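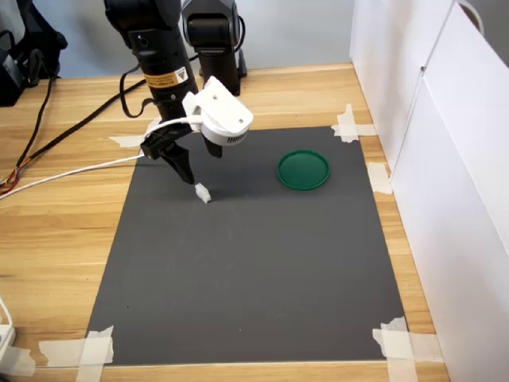 Call for participants: road safety at rural crossings, Drastotness district

Date of publication: 2020-08-08

Plurirby is looking for residents and regular road users to take part in a study on how people cross and enter main roads outside of town centers. The study is carried out together with the traffic office of Drastotness and will continue until the end of November.

In the district there are 843 marked crossings. The majority of them are in the towns, where the speed is low and the lighting is good. We want to learn more about the others, which are placed near bus stops, farm entrances and schools along the main road to Prorness. The existing reports tell us where accidents were registered, but they tell us very little about the situations where a person waited too long, turned back, or had to run. For this we need your experience.

Who can participate

You can apply if you are 16 years or older and you walk, cycle, ride a moped or drive on the Prorness road at least two days per week. Participants under 18 need a written permission of a parent or guardian. It is not necessary to have a driver's license. We especially welcome older people, people who use a wheelchair or walking aid, and parents who bring children to the school bus. Until now these groups are less present in our list.

Professional drivers are also welcome, but please write the name of your employer in the application, so that we can put you in the correct group.

What we ask from you

First, you fill in a questionnaire on paper or by internet. It takes 25 minutes. After this, you keep a travel diary during two weeks, where you note each trip on the main road and any moment when you felt unsafe. A few short sentences per day are enough, and spelling is not important for us. At the end we invite you to one group conversation, which will be held by telephone or outdoors, depending on the health rules at that time.

Some participants will be asked to walk a part of the road together with a member of our team. This part is voluntary and you may refuse it without losing your payment.

What you receive

Each participant who completes the questionnaire and the diary receives a payment of 45 dollars. The group conversation is paid separately with 20 dollars. Bus tickets are refunded when you show the receipt. We have place for 700 participants in total.

Your data

Your answers are kept under a number and not under your name. We do not give them to the police or to insurance companies, and this includes any offense that you may mention in the diary. You can leave the study at any time, and if you wish, we delete what you already sent.

How to apply

Please send a short message with your age, your village and your usual way of traveling to the Plurirby office, 1294 Hirano Street, Drastotness. You can also leave it in the box at the town library. Applications are answered in the order in which they arrive, normally within ten days. If you need the forms in large print or in another language, please mention it in your message.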